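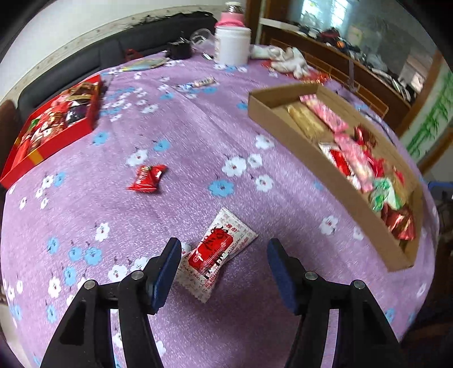
Gristent hand-held gripper with the fingers open on either side of a twist-wrapped candy.

Gristent Hand-Held Gripper
Product Information and Service Notice
Issued 31 May 2023

Overview | Specifications | Service Notice | Spare Parts | Contact

Overview

The Gristent is a two-finger gripper for recording manual pick-and-place work. The operator holds the tool by its rear grip, closes the fingers with the trigger, and carries the object to its destination. Finger travel and grip motor current are logged during each pick. The recordings are used to prepare robot arms for the same work, and the fingers fit both the hand-held body and the arm-mounted version.

The tool is intended for light household and retail items, including small soft packages, twist-wrapped sweets, stick packets, cartons and cups. It is not intended for lifting glassware filled with liquid, for use with blades, or for use near open flame.

Service Notice: Loose Finger Joint Pins

Subramaniam has identified a fault in the finger joints of certain Gristent grippers. On affected tools, the retaining ring behind a joint pin may not be fully seated. With repeated opening and closing the pin can move outward. If it leaves the joint, the finger may fold to one side under load and the gripped object may be dropped. A pinch injury is possible if the operator's other hand is near the linkage at the time.

Of the 2,583 grippers supplied to date, 1,144 were assembled with rings from the affected lot. We have received 11 reports of pin movement. In two of these the pin came out completely. One operator at our Anelthorpe test site received a bruised fingertip. No other injury has been reported.

The fault was first noticed during a sorting exercise with wrapped candy. Light objects do not place much force on the joint, but picks of this type are short and are repeated many times in a session, and the number of cycles has proved to matter more than the weight carried. Customers who use the tool only for light items should therefore not assume that the notice does not apply to them.

Tools Affected

Grippers with a body label ending in the letter K are affected. The label is on the underside of the rear grip. Replacement finger sets in packaging marked K are also affected, whatever the letter on the body to which they have been fitted. If the label is missing or cannot be read, treat the tool as affected.

What Customers Should Do

Stop using an affected tool until it has been inspected.

To inspect the joints, switch the tool off and remove the battery. Open the fingers fully and lay the tool on a firm surface. Look at each round silver pin from the front. The head should sit flat against the black linkage bar, with no visible gap. Press on the back of each pin with a plastic rod. Do not use a screwdriver or other metal tool. A sound pin will not move. Repeat the check on both fingers.

If any pin moves, or if a gap can be seen, do not refit the battery. Do not push the pin back and continue working. Adhesive and thread-locking liquid must not be applied to the joint. Two of the returned tools had been treated in this way and their fingers could not be repaired.

If all pins are sound, the tool may be used for up to one week while a repair is arranged. Inspect the pins before each session and keep the free hand clear of the fingers while the trigger is pressed.

Effect on Recorded Data

A loose pin can alter the closing position of the finger before it becomes a safety concern. Recordings made during this period may show a tip offset that was not present at calibration. Customers are advised to compare the zero-position entry at the start and end of each May session. Sessions with a difference between the two entries should be set aside and sent to our Demville office for review, together with the gripper's label number.

Repair

Repairs are carried out at Demville without charge, and return shipping is prepaid. Both fingers are replaced as a set, with a new ring design that locks from each side. The tool is recalibrated before it is sent back. Existing finger pads are not affected by the fault, but they will be renewed at the same time if worn.

Customers with their own service staff may request a finger set by mail. Fitting requires the Gristent alignment block. Sets will not be supplied to sites that do not hold one.

Spare Parts

Finger set, left and right, revised ring: available
Tip pads, dark blue, pair: available
Alignment block: on order
Finger set, K packaging: withdrawn from sale

Contact

Repair requests and return labels: Mariann Kozma, Service Desk, Demville

Safety reports, including any pin movement that did not result in a dropped object: Aileen Evangelista, Product Safety, Anelthorpe

Please include the label number and the estimated number of cycles when writing to either office.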